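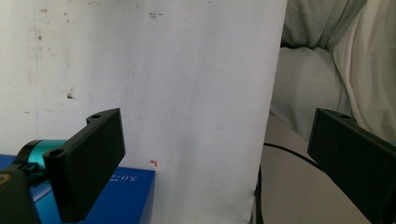
A small red mark on a white surface.

Dymphna Geraghty learned to write letters by hand for the second time when she was already past sixty. The first time, she says, was at school, and she did it badly.

"My teacher told me that my letters look like they fell down the stairs," she remembers. "So for forty years I typed everything. Even the shopping list."

We speak in her kitchen in the late morning, while the soup is on the stove. Geraghty was for most of her life a bookkeeper at Brennan, a company which sold heating parts and closed when the owner retired. Now she writes letters for other people. She does not ask money for it. Those who come to her are mostly older than she is, and many have hands that shake, or eyes that are too weak for a small screen.

It began in May, two years ago, when a neighbor asked her to write to a brother in Skultotine. The two had not spoken for a long time. The neighbor sat beside her and talked, and Geraghty wrote down what she could.

"He talked for one hour and I had half a page," she says. "I was ashamed of it. But he read it and he said, yes, this is what I wanted. The rest was only for me to say it."

The brother answered. Geraghty does not want to tell what was in the answer, because it was not sent to her.

Since then she has written more than 2,000 letters. I ask if she is sure of that number, and she goes to get the notebooks. There are eight of them, with a line for each letter: the month, the first name, the town. The text of the letter is never copied. This is her rule, and she was strict about it also with me.

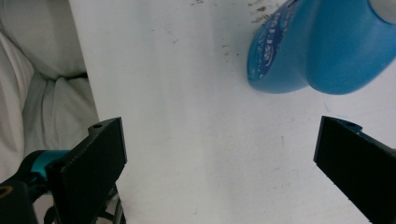 What people want to say is often less dramatic than I expected. They write about a knee operation, about the price of firewood, about a dog. One woman sends every month to her cousin in Nirkis the same recipe with one small change, and the cousin sends back her opinion. "They argue about vinegar," says Geraghty. "I think this argument is older than me."

Harder are the letters to people who have died. She did not want to write these in the beginning. She was afraid that it is not healthy, and she asked Shayne Tipoki, who works as a nurse in the district and visits some of the same houses.

"I told her I cannot give a rule for everybody," Tipoki explains to me later by telephone. "But I saw a man sleep better after it. For me this was enough to say, try." He also noticed that his patients talk more openly with someone who looks at the paper and not at them. "When I come, I look at their blood pressure. She looks at the pen. It is a different visit."

Geraghty uses a cheap fountain pen, a Mirell, which she fills herself. Her handwriting is still not beautiful — she shows me a capital G that she has never managed — but it is large and easy to read. She practiced it every evening for a whole winter, with a book made for children.

Does she write letters of her own? She stirs the soup before she answers.

"To my daughter, yes. She calls me after and says, Mama, you could have told me this on the phone." She laughs. "And then she asks when is the next one coming."

At noon someone knocks. It is a man in a brown coat, with an envelope under his arm, and he wants to know if he is too early. She tells him to sit down and asks if he has eaten.

Recent interviews

The last piano tuner of the valley
"I never liked the sea": a ferry cook remembers
Growing pears on a north wall
A school choir without a piano
Twenty winters in the post office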